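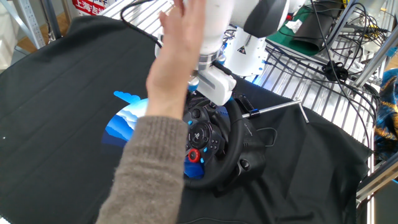 Steering wheel and robot arm, build gallery
Curnley shared workshop, May 3, 2026

My project since March is to make a robot arm turn a racing wheel, the same kind that people use for console games. I wanted a task where the arm must follow a circle and feel some resistance. Bogdan Sobczak wrote the first version of the motion program and I rewrote it in smaller parts, so that I can understand it when I come back after a holiday.

The wheel is the usual Logitech type with its own clamp. The position of the base has to be the same for every session, because the program knows only one centre point. I write down this point in a notebook before I start.

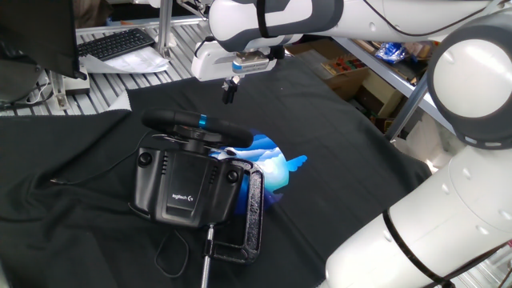 Jarosław Kubiak asked under the first gallery why I don't simply read the angle from the wheel itself, by its cable, and forget the position of the gripper. He is right that the wheel already knows its angle, and he offered to send me his script for reading it. I answered that I will use both. The angle from the wheel is for checking, and the arm should manage without it.

For the start I keep the speed very low, up to 30 degrees in one move. With bigger moves the fingers want to go in a straight line and the rim wants to go in a curve, and then the motors complain.

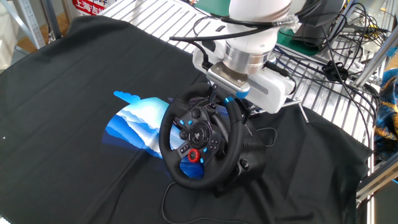

The grip is the part which took the most evenings. When the force is too small, the fingers slide along the rim. When it is too big, the arm pushes the whole wheel down and my centre point is no longer correct. I tried 3 settings and stayed with the middle one. Odair Godoy suggested thin rubber on the fingers, and I will try this next.

I also changed the approach. The gripper now comes from straight above, stops over the rim and waits 2 seconds before it closes.

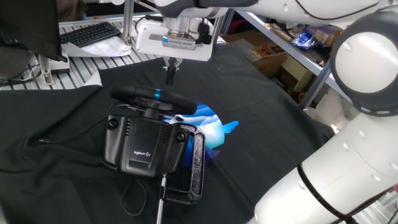 After this I want to repeat the same quarter turn 200 times and save the angle each time. If somebody in Curnley or Domonby has experience with force control, please write to me. The program is still untidy, but I can share it.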